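We met at the bakery in Nestmont, the one with the wobbly stools, and she'd already ordered for both of us before I got my coat off. I'd been wanting to talk to her ever since I heard she takes care of her mother-in-law full time. Her mother-in-law has had kidney trouble for years and started home dialysis in September, and I had a million questions (my own aunt is heading that way, so I wasn't exactly neutral).

"The first thing is the boxes," she said, before I'd even asked anything. "They deliver a month of supplies at once. I had them in the hallway, I had them behind the couch. My husband was sleeping next to a wall of boxes!"

She laughs easily, and she talks fast, and I gave up on my notebook and let the phone record.

The training took a while. She went in with her mother-in-law every morning and practiced on a dummy belly with a tube taped to it. "I washed my hands so much they cracked. I dreamed about clamps. The nurse kept telling me I was doing fine, and I kept thinking, you don't know me, I kill houseplants."
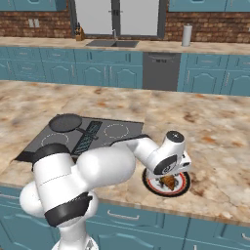

What she really wanted to talk about was food. Her mother-in-law is from a family where you show up hungry and leave carrying leftovers, and suddenly there was a dietitian with a printed list. Dinner used to be whatever fit in the big pot, and now everything starts with what goes on the plate, a white one with a red ring near the edge and a darker rim, sitting on the marble-patterned counter next to the cooktop. "Salt was the hard one," she told me. "She'd say it tastes like the hospital. And she was right, it did." So they tried lemon, then vinegar, then so much garlic that the neighbors must have known. The recipe that finally stuck was a chicken thing her mother-in-law calls Habte, after the family it came from, with the salt taken out and a lot of cumin put in.

I asked about money, because I always want to know and people are usually too polite to bring it up. She wasn't! The first year they figured they'd spend 2780 dollars of their own on it, between the extra shelving, gas for clinic visits, and a scale that didn't lie. "Then the bathroom needed redoing so she could get in and out safely, and that was 4000 right there. I cried in the tile store. A man gave me a free sample to cheer me up."
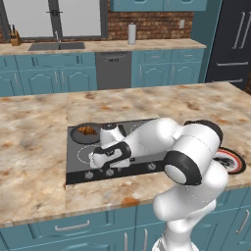 Kitchen island with cooktop, pan and white robotic arm.

Her days have a shape now. She's up early to disconnect the machine, then it's weight, blood pressure, and breakfast, all written down in a green notebook. The clinic is 35 minutes away if the bridge is open. There's a support group called Joloder that meets in the library basement, and she put off going for months.

"I thought it'd be people crying in a circle," she said. "It was four women arguing about which tape doesn't pull your skin off. I've never been so happy in my life."

We both got kind of quiet after that. I asked whether she ever gets a day for herself, and she picked at her roll for a bit. Her sister-in-law comes some weekends and she goes walking out by Pilen, by the water, with her phone turned up loud. She says she's usually good for an hour before she starts wondering if anyone checked the exit site for redness.

"I get mad sometimes. I want you to put that in. I get mad at her, and she gets mad at me, and then we watch her shows."

And the infection scare in the winter? She waved her hand at me. The bag had looked cloudy one morning, she called the nurse line right away, and they went straight in. It got treated early. "That's the one thing I'd tell your aunt. Look at the bag every time, and if it's cloudy, call. Don't wait until after lunch."

I wrote that one down on a napkin, even with the phone running. She wrapped the other half of her roll in another one to take home, no butter, and asked me what stage my aunt was at.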